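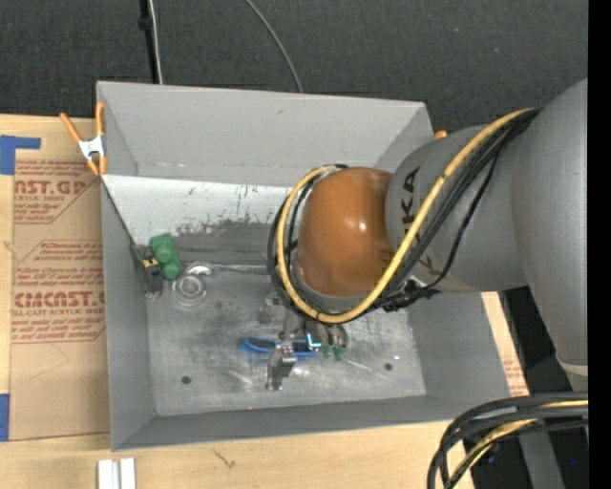

Storing dahlia tubers in one big bin or in many small boxes?
Posted by lindengarten in Bulbs and Tubers, November

Good evening to all. I would like to ask the experienced members for advice about keeping dahlia tubers over the winter. This year I dug out 60 clumps, which is much more than I ever had before, and my old method of newspaper and shoe boxes does not fit anymore in the cellar. I am thinking to change to large gray bins of the rectangular type, like the one on the light wood tabletop, and to put the tubers inside in layers with some dry material between them. My cellar is dark and stays cool, but it is also damp, and two winters ago I lost many of the Ghauri, the dark red ones I bought from the Flavberg nursery. They were soft and smelled terrible in February. So my questions are the following. Is one large bin a mistake when one bad tuber can spoil its neighbors? Should the lid be on or off? And what material do you put between?

I wash the tubers and let them dry upside down for several days. I do not divide them before spring, because in fall I cannot see the eyes well.

Thank you in advance for your patience with my English.

mossy_boots wrote:

Your English is fine! Big bins work. I've used them for years, lids resting on top but not snapped down. I pack with coarse vermiculite and check once a month. Anything mushy goes in the trash, anything with a small bad spot gets cut back to clean flesh and left out a few days before it goes back in.

I would not wash them, though. I shake the soil off and leave the rest. Washing adds water to something you are trying to keep from rotting.

hilltop_zone5 wrote:

Disagree on the washing. I wash everything. If you leave the soil on, you can't see the damage from the fork, and the damaged ones are the ones that rot. Dry them properly after and there is no problem.

Where I do agree is the vermiculite. Peat pulled too much moisture out of mine and by March they looked like old carrots.

mossy_boots wrote:

Depends on your soil. Mine is sand and falls off in my hand. If I had clay I might wash too.

lindengarten wrote:

Thank you both. My soil is clay, very heavy, so I think I will continue with washing. I forgot to write it.

Vermiculite is a little expensive here for such a quantity. In the garden center they sell Brodura, it is wood shavings in a pressed bale, normally for small animals. Does somebody have experience with it? The bale is cheap and one would be enough for all.

pfennigkraut wrote:

I used Brodura last winter. It was good for me, but please open the bale some days before and let it stand loose in a dry room. When I opened mine, it felt a bit moist in the middle -- maybe only my bale was like this. Also, it makes a lot of dust.

tuber_or_not wrote:

I'm going to be the difficult one. With a damp cellar I would forget bins completely. Wrap every division in plastic wrap, put the rolls in a cardboard box, done. No shavings, no dust, and rot can't travel from one to the next. I lost two last winter and both were already bad when I wrapped them.

The catch is that you have to divide in the fall, and with 60 clumps it will take you a few evenings.

hilltop_zone5 wrote:

I tried plastic wrap once and got mold on nearly everything.

tuber_or_not wrote:

Then they were too wet when you wrapped them. The skin has to feel dry to the touch but the tuber still firm.

hilltop_zone5 wrote:

They were dry. I've been growing dahlias long enough to know what dry feels like. It doesn't work for everybody, and I would not tell a person to bet the whole collection on it in the first year.

mossy_boots wrote:

Could we say, try it on a few and put the rest in the bins? Then next spring we will have something to argue about.

Lindengarten, do you know how damp it gets down there? A cheap humidity meter will tell you more than we can. I have a Jistance one that sits on the shelf next to the tubers. If yours reads very high all winter, leave the lids off and stand the bins on bricks or slats, away from the outside wall.

lindengarten wrote:

I did not measure it until now, I only know that the cardboard gets soft when it stands on the floor. So the cardboard box of tuber_or_not would need a shelf, I think. I will buy a meter and write here what it shows.

About the division: I could divide only the Ghauri, since these are the ones I worry about, and wrap half of them. The other half goes in shavings. Must I put sulfur on the cuts? I have read yes and I have read no.

pfennigkraut wrote:

I use cinnamon from the kitchen on the cuts. I cannot prove it helps.

tuber_or_not wrote:

No sulfur, no cinnamon. Let the cuts dry overnight. And write the name on every tuber with a soft pencil, because labels fall off in the bin and in May they all look the same.

mossy_boots wrote:

Pencil didn't last on mine, I use a laundry marker. Otherwise yes to all of that.

lindengarten wrote:

I have a laundry marker. Tomorrow I will open the bale and spread it in the attic, and I will start with the Ghauri on the weekend. Hilltop, one more question, please: do you cut the old stems very short, or do you leave a piece of them?

hilltop_zone5 wrote:

A couple of inches, no more. Long hollow stems hold water, and that's where I've seen the rot start. Turn them upside down to drain, as you already do.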